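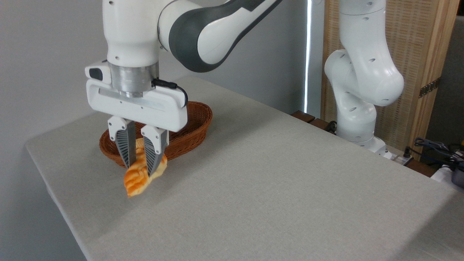 How long does a braided roll keep in an open basket?

One day on the table. After that it goes in a paper bag, and after two days it is better toasted or cut up for bread pudding.

Bread and Baskets, Umham
Posted Jul 10, 2025

The gallery page is for the bread table and what goes on it. The roll at the top of the page has a glossy, ridged crust, golden to orange, with paler cream patches along the edges. Behind it is the oval wicker basket, reddish-brown and shallow, with a flared rim. The table covering is light grey with a fine speckle.

Notes on the basket

Shallow baskets suit long rolls. A deep one hides the bread and the bottom layer gets crushed. We set the rolls in lengthwise, largest first, and stop when they reach the rim. A flared rim makes it easier to get a hand in from the side.

Shake the crumbs out of a tight weave after every use. A dry pastry brush gets the rest. Do not soak wicker. Wipe it with a damp cloth and let it air dry upside down for 3 hours before putting it away.

Notes on the bread

Rhonda Fortin's recipe for braided rolls is on the recipe page. She brushes them with egg twice, once after shaping and again just before they go in the oven. Rolls should cool for 40 minutes on a rack before they go near a basket, or the undersides turn soft.

Pale edges are common where two rolls sit close together on the pan. Leave more room between them if you want color all the way around.

Notes on the table

A plain grey cover shows flour but hides most crumbs. Darren Naylor takes ours outside to shake it and goes over it with a lint roller.

More pages: Recipes, Table Covers, Basket Care, June Gallery

2,725 views
5 comments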